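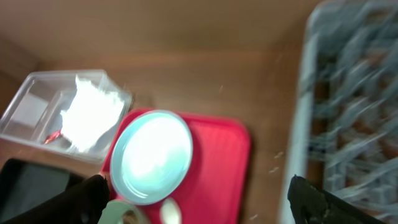 ## Re: Lunch at the October meeting, and who eats what

**From:** Wiebke Dreßler
**To:** Priltdale Walkers list
**Date:** Wednesday, January 10, 2024

Hello all,

Sorry for the slow answer. I wanted to talk to Sabine first, as she did the shopping last time and still has the receipts. Nadiia's message is quoted in pieces below with my replies under each part.

> On the food: I thought the soup was good but there was far too much bread, and by two o'clock the people who came down from Wasaldale had nothing hot left. Could we serve in two sittings next time?

Yes, I think two sittings would work. The hall kitchen has one stove with two good burners and one that only simmers, so we can't keep both soups hot for the whole afternoon anyway. If the first group eats at noon and the Wasaldale people at half past one, the second pot can go on while the first is being served. Roswitha has offered to run the second sitting. She would like one more person with her, preferably someone tall who can reach the upper cupboards.

The bread was my mistake. I ordered from Meinecke by the loaf when they had changed to selling it by the half tray, and I didn't read the form. Sabine took most of what was left home and froze it.

> We also had trouble with plates. People put them down all over the place and some went out to the benches and stayed there overnight.

I walked out the next morning and found three under the hedge, none of them broken. For the spring walk I'd like everyone to bring their plate back to the hatch before they go outside for coffee. We can put a table just inside the door so it is hard to miss. Cups can go outside as before.

> Is there any chance of a menu without nuts? My sister's boy couldn't eat the cake and there was no label on it.

We should have had a label. From now on anyone who brings a cake, please write what is in it on a card and leave the card with the cake, even if you think it is obvious. I'll bring blank cards and a pen. Shiela has a recipe for a plain lemon cake with no nuts in it that feeds a crowd, and she says she can make two. If you bake at home with nuts, please still bring yours, but it will go on a separate table with its own knife.

> Last thing, money. What did the lunch cost us, and do we need to ask for more at the door?

The food came to $300. We took in $130 at the door, and the rest came out of what was left from the summer. That can't happen again this year, as the summer money is now gone. I see two choices:

- Set a fixed price for lunch, paid when you sign up.
- Go back to everyone bringing a dish, with the group paying only for soup, coffee and milk.

I lean toward the second. It was how we did it before we moved to the new hall, and the food was better – I still think about the potato pie. The trouble with it is that we sometimes ended up with nine desserts and one salad, so we would need a sign-up sheet and people would have to stick to it. Roswitha prefers the fixed price because it is less work on the day. Please write to the list with your own view by the end of the month. Short answers are fine.

A few smaller things:

1. The big coffee maker, the Vuvon, drips from the tap. I have tightened it, and it still drips. If anyone can look at it before spring, it is in the closet by the stairs.
2. Someone left a gray wool scarf and a walking pole. Both are at my house.
3. The hall wants the floor mopped after we leave, not just swept. The mop is behind the kitchen door and the bucket is under the sink.
4. Sabine will not be able to shop for the spring lunch. She can tell whoever takes over which stores deliver to Priltdale and which only say they do.

The route for the spring walk is a separate matter and Nadiia will write about that herself once she has been up to see whether the lower bridge is open.

Wiebke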